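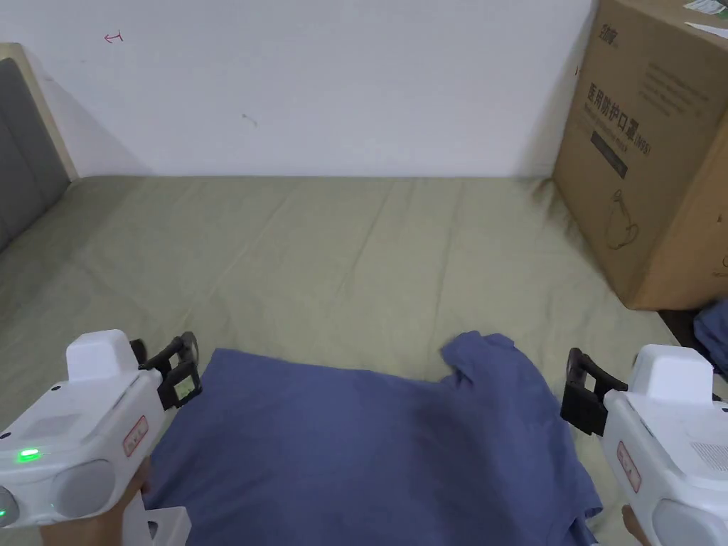

Folding on the bed — yes, it's fine, and it's how most of our guests end up doing it. The question comes in every week so it goes first. A bed is wide, it's clean if you've made it, and it saves your back if the mattress is high enough. Smooth the sheet first. A shirt laid out on a pale green sheet like this one is easy to read, blue on green, you can see right away where it's bunched up on one side and needs pulling out before you fold anything. Do that lump first or you'll fold it in and it stays there all week.

LAUNDRY AND FOLDING FAQ
Grenunthorpe House, long stay rooms
Last gone over in May by Daryna Hordiienko. Questions to the front desk or stick a note in the box.

Where are the washers?

Basement, past the bike room. Two washers, two dryers. The one on the left runs long. Use it for towels.

What does it cost?

Wash is free. Dryer is 50 cents a go, quarters only. Desk has quarters till 9 pm, after that you're on your own. Please don't ask the night person to open the drawer, they can't.

How long do I have before somebody moves my stuff?

15 minutes after the buzzer. Then whoever's next can take it out and put it on the shelf. On the shelf, not on top of the machine, it slides off the back and we have to pull the whole thing out from the wall to get it. Happened twice.

Do I have to strip my own bed?

Only if you want it done on Friday. Sheets in the hall by 10 am, tied up in the bottom sheet. Pillowcases too, people forget those. If it isn't out by 10 it goes to the next week, no exceptions, the van comes when it comes.

Can I use my own sheets?

Sure. Write your room number on the tag. We've had a very nice set of gray ones in the office since winter and no one has claimed them.

What's the house way to fold a T-shirt? 

There isn't one, but Peadar Hayes on the second floor ran a folding night and everybody wanted it written down after. So:

Lay it face down, collar away from you.
Pull the hem straight, then the shoulders. Flat hand from the middle out.
Fold one side in, a third of the way. Sleeve goes back on itself.
Other side the same.
Bottom up to just short of the collar.
Fold again. Flip it over.

If it stands up by itself you got it right. If it flops, the sides weren't even. Start over or don't, it's a T-shirt.

My shirt won't lie flat.

Usually it's twisted from the dryer. Pick it up by the shoulders and snap it once, hard, then lay it down again. Still creased, run a damp hand over it and give it a couple of minutes. Or pull it out of the dryer while it's still a bit warm, that's the real answer but everyone forgets, me included.

Is it better to roll?

For a suitcase, maybe. For the drawers here no — they're shallow and rolls catch on the drawer above. Fold and stand them up on edge like files. Peadar says a drawer takes the whole of his summer shirts that way. I haven't checked.

Can I fold on the table in the lounge?

Before 5, ok. After that people are eating there. Wipe it first, there is always jam.

What about fitted sheets?

Corners into corners, all four, then lay it on the bed and make it a rectangle any way you can. The elastic side goes up so you can tuck the mess in. We've tried the video method, the one with the flip at the end, and it took longer.

Which detergent?

There's a jug of Vidivlow in the laundry room, help yourself, HALF a cap. Full cap leaves white streaks on dark stuff and then people write to us about the machines. If your skin doesn't like scent there's an unscented one under the sink, ask Daryna for the key.

Can I borrow an iron?

Yes, two of them, sign the sheet by the desk. Please not on the bed. A folded towel on the floor isn't great either. Board is in the hall closet behind the vacuum, it squeals when you open it, it isn't broken.

The hangers keep disappearing.

We know. There were 165 when we bought them. Check the back of your closet and bring down what you dont use. No questions asked.

I'd like something to keep clothes in, the closet is small.

We have a few Tametti boxes, the soft kind with a zipper, they go under the bed. Deposit is 15 dollars, you get it back. Put sweaters in there, not shoes. If your bed is one of the low ones the box won't fit, so measure before you come down. Otherwise try Jakab on the corner, they sell shelf dividers and the cheap ones are good enough.

Marks on the wall, do I get charged?

Not for small stuff. Scuffs, a bit of pen, that's normal, we paint between stays. Please don't scrub at it, the paint comes off with the mark and then we do have to fix it. Holes are different. Tell us about holes.

How do I keep on top of it?

Everybody's got a system. Mine is one load, one evening, and nothing gets to sit on the chair overnight. Some of the long stay people fold straight onto the bed on purpose, because then you can't go to sleep till it's put away. Works for me most weeks.

Something in my load isn't mine.

Sock basket, by the laundry room door. Anything bigger than a sock, bring to the desk with the day you found it. We keep things till the end of the month and then they go to the church sale.

Can I get the folding steps on paper?

Printed ones are taped inside the laundry room door. Take a picture, leave the paper. Next folding night goes up on the board when Peadar picks a date.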